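4. Wrist Camera and Gripper Integration

4.1 Construction

The Molham arm was assembled in a shared workshop over 39 evenings, with most of the structural parts cut or printed on site. The shoulder and elbow joints use geared stepper drives from an earlier Arkatum build. The wrist was redesigned twice. In the first version the gripper servo sat outboard of the wrist joint, and the added mass produced visible sag at full extension. In the version reported here the servo sits behind the joint and drives both fingers through a short linkage.

The fingers are matte black and taper to a narrow tip. A wide, flat pad was tested first and rejected. It held a flat sheet of cloth well but could not enter a fold without pushing the upper layer ahead of it. The tapered finger enters a fold more reliably and concentrates the clamping force on a small area. The cost is a weaker hold on thin fabric, which tends to pivot about the contact point when the arm accelerates.

The camera is fixed to the wrist and looks past the fingers. Its mount was set so that both tips stay in view at the lower edge of the image in every arm pose. Keeping the tips visible allows their position to be checked against the cloth directly, without relying on joint angles, which drift as the printed gears wear.

4.2 Towel Handling at Floor Level

Floor-level work was chosen as the main test because the workshop has no bench within reach of the arm base. Baskets and cloth items are placed on the floor, and the arm works downward from a low plinth. Household towels were used throughout. Pile fabric is difficult for the contour detector: lint and raised fibers along a fold break the edge into short segments, and the two layers of a folded towel can differ in brightness enough to be read as separate objects. Figure 3 shows the wrist view with the closed fingertips at a folded towel.
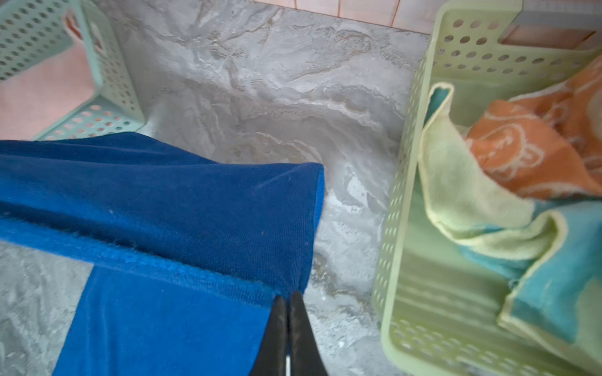 Figure 3. Wrist camera view at the towel fold. The darker layer lies over the brighter one, with lighter fibers along the fold line. Perforated baskets stand on either side.

Howells, commenting on an earlier draft, objected that a fold is too easy a target: it offers a thick edge, and a gripper that can find it has shown little about single-layer cloth. The same comment asked for failures to be reported by cause, with missed contact kept separate from slip after contact.

The first point is accepted as a limit of the present work. Single-layer pickup was not attempted in the main series and no claim is made for it. On the second point, the log was recoded. A run is now marked as missed if the fingers close without fabric between them, and as slipped if fabric is held at closure but lost before release. Runs stopped by hand are listed separately and excluded from both groups.

4.3 Control Settings

The approach is split into a fast descent and a slow final segment. The slow segment begins 45 mm above the estimated floor height. Floor height is measured once per session by lowering the closed fingers until the motor current rises. On patterned flooring this contact method was preferred to a visual estimate, as veins in the surface were sometimes matched to cloth edges by the Cunen tracking code.

Servo current is limited to 600 mA during closure. Higher limits bent the linkage pin. After closure the arm waits 4 s before lifting, which lets the cloth settle and gives the operator time to press the stop switch. The delay accounts for a large share of the cycle time and could be shortened once a sensor for finger load is fitted. The present linkage leaves space for one behind the left finger, but the wiring would have to pass through the wrist joint.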